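Who Gets to Be the Villain? Recasting in Long-Running Radio Serials
Second-year project report, Popular Media module
Darragh Cullinane and Daiane Peixoto
Supervisor: Geetha Mathew

1. What we set out to do

Our original proposal promised a full history of recasting in British audio drama. Geetha Mathew read it, wrote "all of it?" in the margin and handed it back. We settled on one serial, The Derkcombe Road, and one character, the crooked mill owner Silas Pisharody, who has been played by four actors and has died twice.

We wanted to know whether listeners mind when a voice changes, and whether they mind more when the character is wicked.

2. Method

We sent a questionnaire to the serial's listener club and two student drama societies. It went to 1130 people and 577 replied. After removing the blank ones, the duplicates and a long complaint about parking, we had 556 we could use.

Each person heard the same speech (the flooding of the lower mill, from the second series) in all four versions, with no names given. They ranked the voices and said which was the "real" Pisharody. Subbarao Pinto cut the clips for us and evened out the volume, which took him most of January and cost us a great many biscuits.

3. Results

The first actor came top among listeners who had grown up with him. The third came top with everyone else. The second, whom we both privately preferred, came last in every group, and we have tried to be mature about this.

Several people told us the fourth actor was "obviously the original". He took over the part in 2000, long after the first death.

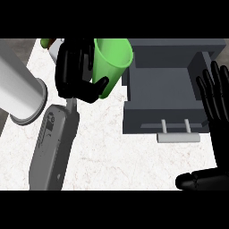

Wickedness mattered less than we had hoped. When we repeated the test with the vicar, who is good and rather dull, the rankings split by age in much the same way. Our chapter on the special glamour of villains is now a paragraph.

4. Problems

The clips were recorded decades apart, and the oldest one hisses. Guangming Kang pointed out in our seminar that people may have been ranking the hiss. We had no answer then and have only a weak one now: the vicar's oldest clip hisses too, and he did poorly.

We also asked people how often they listened but forgot to offer "never" as a choice, so the drama students all claim to tune in monthly.

5. Further work

A second round would use newly recorded speeches by soundalikes. Daiane has offered to play Pisharody. The matter is under discussion.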